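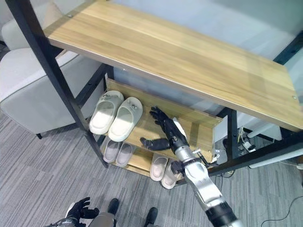 The shoe shelf, pale wood and black metal.

So the hall is finally a different colour. Those of you who have been reading since August will know that I have been threatening to do something about it for a very long time, and that the old colour (the people before us had chosen a sort of mustard, all the way up the stairs and round the corner on to the landing) had begun to follow me into my dreams. I had got as far as buying a roller. The roller stayed in its wrapper in the cupboard under the stairs, next to the roller I had bought the year before.

What stopped me was the stairwell. The walls downstairs I could have managed, but over the stairs the ceiling goes up and up, and I am not a person who should be standing on a plank. My sister-in-law offered to hold the ladder, which was kind of her, and I said no.

In the end I asked three decorators round. The first was very pleasant and never sent a price. The second looked up at the stairwell, sucked his teeth and told me he could fit me in next year. The third was Bukola Akande from Sallden, a small firm on the far side of the river, and she spent so long looking at the walls that I made her a second cup of tea. She tapped the plaster and listened to it. She ran her hand along the bit by the meter cupboard where the paper had been painted over, oh, I don't know how many times, and asked whether I wanted it to look nice for a year or for a good while. A good while, please, I said!

Her written quote came the next morning and had every part of the job on its own line, down to £14 for filler and £134 for lining paper. I can't tell you how much I liked that. The second man's price had been one figure on the back of a card, and when I rang to ask whether it included the woodwork he had to go away and think.

Then there was the matter of the colour, and here I must own up to having been a nuisance. I brought home so many little pots that the man in the paint shop began to greet me by name. I painted squares up the wall by the front door and looked at them in the morning, and at teatime, and with the lamp on. I loved a green called Pustgate until the sun went in, and then it looked like a school corridor. My neighbour Hina Arain came to look and stood there with her coat on for ages, and said she liked the one I had already ruled out. She was right, of course. It is called Omoregie, a warm off-white with a bit of clay in it, and in the evening it goes almost pink — but a quiet pink, like the inside of a shell. I went for it on the walls and had the woodwork done a shade darker.

Bukola and her lad began on 29th April and were here longer than I had expected, nearly all of it preparation. I had always thought of decorating as painting, with a bit of sanding beforehand if you were the fussy sort. There was scraping, washing down, filling, more sanding, and then a day when as far as I could see nothing happened at all except that things dried. The dust sheets went down every morning and were folded up every evening, and they put a board over the banisters so that I could still get up to bed without touching anything. (I touched something. There is a thumbprint on the inside of the airing cupboard door and I have decided to keep it.)

We had one wobble. Part of the old plaster over the top stair came away with the paper, a piece as big as a tea tray, and Bukola rang me at work before she did anything about it. It added £156 to the bill, and I grumbled to Hina for an evening and then felt better. I would much sooner have the phone call than a nasty surprise at the end.

The smell was much less than I remember from when my dad used to do our front room, when we all had to go to my gran's. They used a paint from Sarnel for the woodwork, water-based, and I was making toast with the kitchen door open that same night.

A few of you asked last time what I would do differently. I would have moved the coats out sooner, all of them, and put them upstairs on the spare bed, instead of carrying them from room to room in armfuls like a cloakroom lady. I would have bought fewer little pots. And I would have asked about the light fitting before the ceiling was done, as I now want a different one and daren't touch it.

I have £100 left in the hall envelope and am torn between a new runner for the stairs, which won't go far at that price, and a decent mirror. Hina says mirror. If anyone has bought a stair runner lately and been happy with it, do leave me a comment with the name of the shop, and tell me whether it shows the dog hair.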